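Technician, Gripper Reliability and Safety (temporary, full time)

Felel – Isden workshop
Reports to: Jeanine Smits, test lead
Posted Fri 12 April

Felel builds hand-held grippers and the matching grippers that go on robot arms. People use the hand-held ones to record everyday jobs, and the arms learn from those recordings. We are hiring one technician to help us find and fix a fault that has stopped part of our work.

What happened

In the last test series, the fingers on one arm-mounted gripper failed to open on command. The arm kept moving with the handle of a small appliance still in its grip and pulled the appliance off the table. The operator pressed the stop button, but the appliance landed next to her foot. She was not hurt. We stopped all arm tests the same day.

We then went through the logs. Out of 2646 recorded grip cycles, 715 showed a late release. Most were too short for anyone to notice at the time. We do not know the cause yet. The drive supplier, Van Leeuwen, has taken back 2 units for inspection. Our own suspicion is a position sensor that drifts during long sessions, but the logs do not prove it.

Hand-held recording continues, as those units are closed by the operator's own hand and have no motor.

What you will do

Rebuild the late releases on the bench, one unit at a time, and write down what you find.
Check marker cubes, camera mounts and finger pads on the hand-held units before each session.
Set up and clear the tabletop tasks, which include opening and closing small household appliances.
Help write the new stop and lockout procedure for the arm cells.
Stop a session whenever you think it is unsafe. You do not need permission for this.

What we ask

Two years of hands-on work with electromechanical equipment, in any industry. You should be able to read a wiring diagram, use a multimeter and keep a clear written log. Experience with incident reports is a plus – robot experience is welcome but not required. You will be on your feet for much of the day.

Terms

The contract runs to the end of June and may be extended if the Savmont test cell reopens. Hours are 8:30 to 5:00, Monday to Friday, with no night shifts.

To apply, send a resume and a one-page account of a fault you traced, including what you got wrong along the way, to Jeanine Smits at the Isden workshop. Please quote reference 1416. Interviews include an hour at the bench.

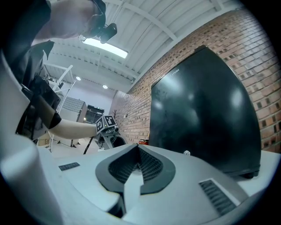
Applicants who want to read the incident report first can ask for a copy when they write to us. It is four pages long, and the operator's own statement is attached.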